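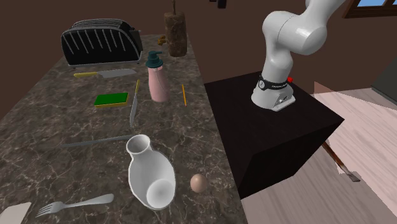 Zornville's community kitchen is getting its second night back

Good news for anyone who's been missing the shared cook-ups at the old hall in Zornville: the second weekly session is coming back in August, and I got the word straight from the sign-up desk when I popped in to return a casserole dish (mine had gone home with someone else, long story).

If you're new to town, the community kitchen is where a bunch of us get together, chop a mountain of vegetables and take dinner home for the freezer. It used to run two nights a week. Then the power bill went up, the hot water system carked it, and we were down to one night, which filled up so fast that I missed out more often than I got in. I'm still a bit sore about the laksa night, to be fair.

What's changed is money, as usual. The winter soup drive brought in $1,725, and that's enough to cover a new hot water unit and keep the lights on for the extra session through to the end of the year. I bought far too much pumpkin soup during that drive and I regret none of it. My freezer is still half orange.

The new session starts at 5.30 pm and wraps up by 8, with the last half hour set aside for washing up. There'll be room for 60 people across the two nights, and you can put your name down for either one, or for both if there are spots left over the day before. Kids are welcome if they come with a grown-up. The small ones usually end up at the far table shelling peas, and they're better at it than I am.

Cost stays the same for now, so you pay what you can into the tin at the door. Bring your own containers with lids that fit. I can't stress the lids enough, having once driven home with dhal in the footwell.

The other bit of news is that Noronach, the grocer on the corner by the post office, has offered to put aside its end-of-day veg for the new night. We won't know what's coming until it turns up, so the menu will get sorted out on the spot. I love this idea! Some of my favourite dinners have come out of a box of odds and ends, and there's always somebody who knows what to do with a kohlrabi. Stemness, the herb growers out past the creek, are chipping in too, with bunches of parsley, coriander and whatever else has gone a bit leggy for the market.

Zerouali, the little bakery that opened near the school last spring, will be sending over flatbreads for the first session. I've been in there most mornings since it opened and I can tell you the ones with the sesame on top are worth getting in early for. I'm told they'll be handed out at the end, so you'll need to stick around for the dishes. Sneaky, but fair enough.

A few people have asked me about dietary stuff. The plan is one big vegetarian pot every time and a second pot that might have meat in it, each with its own bench and its own spoons. If you've got an allergy, write it on the sheet when you sign up and say it again on the night. Nuts are staying out of the kitchen altogether, same as before.

Parking is still a pain. The back lot is shared with the netball crowd and it's full by quarter past five, so try the street beside the library, or walk if you're close by. The side door is the one to use at the moment. The front one has been sticking since the rain and you'll only hurt your shoulder.

They're also after a few bits and pieces if you're having a clear-out: big stockpots, vegetable peelers, tea towels and aprons in any size. No more mugs, please. There's a whole cupboard of mugs and some of them have been there longer than I've lived in town. Drop things off at the hall in the mornings, before noon, and leave a note on them so they don't get mistaken for lost property.

The sign-up sheet is on the noticeboard just inside the side door, and there's a copy at the library desk too. I've already put my name down for the first one, and I'm bringing the last of the pumpkin soup.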